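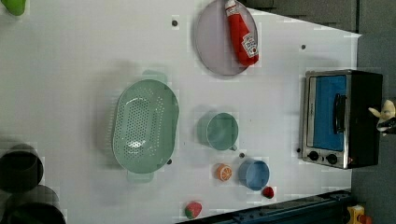 28th October
Kitchen table layout, Workodthorpe set

Got to the table late, writing this up fast. Ehab Badawi wants the layout fixed by the end of the week so the picture cards can go to print. Cards are 12 per pack, one object each, same names on the card and on the storage tub. We still have two names for half of this stuff. See list.

Went with the white top in the end. The wood grain one at Sima looked nicer but the pale pieces got lost on it. Green colander is still a bit weak on white, shadow helps. Reds are fine anywhere.

Rules for laying out, as of today:

1. Plate goes down first, everything else is placed off it. Ketchup lies across the plate on the diagonal, not standing. Standing it gets knocked every time someone reaches over, and it takes the cups with it.

2. Colander long way in line with the table, holes clear, nothing in it. I know the fruit looks good in there. It goes in during the activity, not before.

3. Cup and the blue one near the middle with a hand's gap. Small fruit goes round them. Toaster oven at its own end, door facing in toward the food, cord out the back and down off the edge so it dosn't run between things.

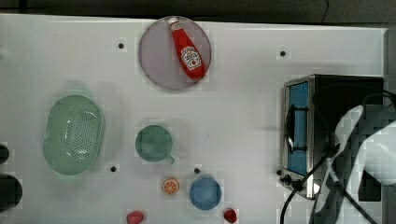 4. Reds stay on the near side. Strawberries not next to each other or they get picked up as a pair.

Names

The small green one is "cup". Zesen list says mug, ours says cup, Ehab says he doesn't mind so long as it's one. Cup. Crossed out mug on the tub lid.

The blue one is a problem. No handle so I had it as bowl, then found it filed under cups on the old sheet. Tried both on two people in the corridor, one said cup, one said bowl, no help at all. Leave as "blue bowl" till I see the Birkum packing slip.

Orange: "orange slice" on the card, not "half orange". Shorter, fits on one line at the big type size.

Ketchup: card says ketchup. Not sauce, not bottle.

Storage

Tubs are too shallow. Colander won't go in flat with the lid on, the handles catch. Ordered the deeper ones, 7 days. Until then it goes on top of the tubs with the plate inside it. Fruit in the zip bag, bag in tub 6. Please put the bag BACK in tub 6.

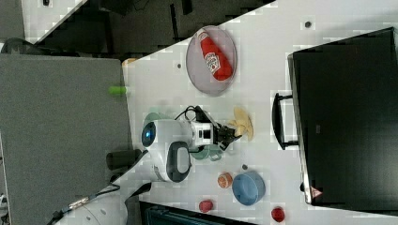
Card drawings need another round before print. The line drawings from Birkum are neat but too thin, at card size the details drop out and two of the fruits come back as plain circles. Ehab is redoing them with a heavier outline and flat color. Told him to draw the ketchup the way it lies on the plate, on its side with the white cap up and to the left, so the card matches what's on the table. Same for the pale yellow piece, which has no card at all yet. Bread or banana? Can't pick a name till someone finds the sheet it came with. I'd go with bread, folded slice, but not putting that on a lid in marker.

To do
– packing slip from Birkum (blue bowl, yellow piece)
– new labels once names are settled, old ones peel off ok with a bit of heat
– wipe down plate, fingerprints show on the rim
– ask Zesen if the long list can drop "mug" everywhere
– spare colander? check the Sima cupboard, bottom shelf, behind the paper rolls

Leaving the table as is overnight, dont tidy it. Ehab wants to sketch from it in the morning and I need to measure the gap between cup and plate agian, wrote it on my hand and washed it off.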